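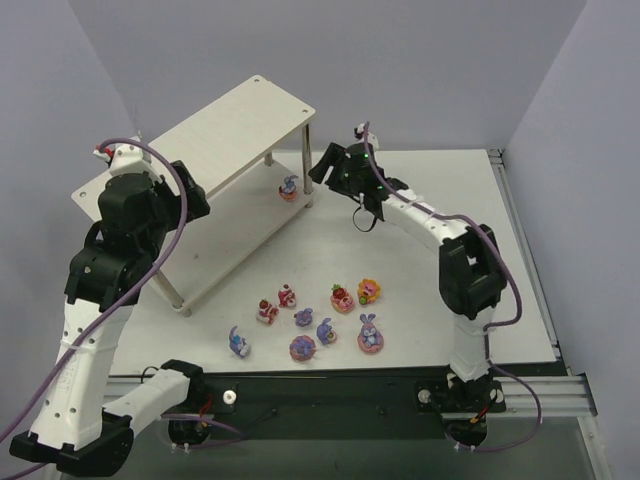
The figurine sorting for the Palano toy collection is coming along nicely, and I'm happy to say the small stuff is finally getting its turn! Most of my time since the last report went into trying out ways to show the little figures, which is fiddlier than it sounds (tiny feet, and a lot of falling over). The two-tier shelf with the wood-grained boards and thin metal legs is my favorite so far, even with a scattered bunch of toys still waiting for a spot next to it. I'd like a few more like it for the front room, if the budget can stand it.

Of the $4000 you gave us, $100 is left in the supplies line. The rest went to Steiner for the cabinets and to Prustska for labels and boxes, and Ilse De Graaf has all the receipts.

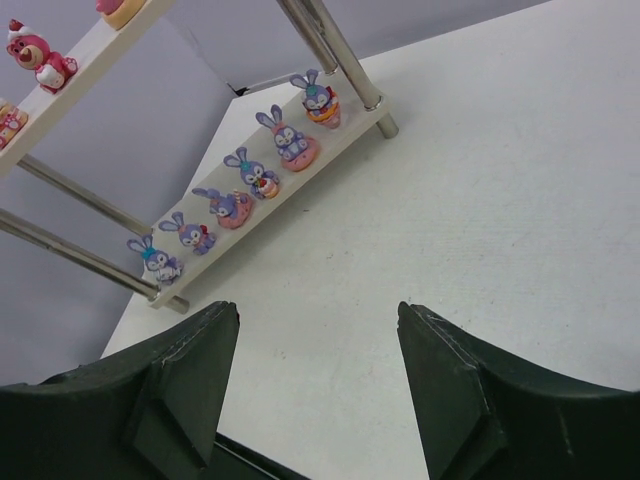

The labels came in a bit smaller than I'd wanted, so I'm having eight of them redone before we commit to the whole set. Jinier still owes us a date for the lighting. I've asked twice and will call this week. If they can't do it before November I'd like to go ahead and open with the lamps we have.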